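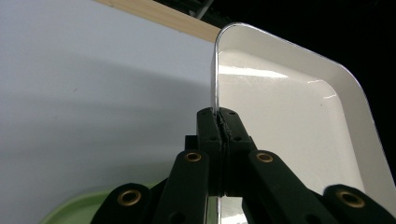 Stalteo is a kitchen management game from Hutchins, and I finished the main campaign on PC in December. You run a cafeteria in the port town of Komthorpe, taking orders, cooking and keeping the dish line moving. Every tray starts out glossy white with rounded corners and an upturned rim, and customers notice if you send out a dirty one. The first few hours are slow. After the second kitchen opens, the pace picks up and the staff schedule starts to matter.

Performance was good. I averaged 87 frames per second at high settings, with 4 crashes, all on the loading screen after the ferry level. Controller support works, but menus are faster with a mouse.

The online mode needs more players. I ranked 1,550 out of 2,167 on the weekly board and waited several minutes for most matches. Buy it for the campaign.

Review by Nektarios Psarras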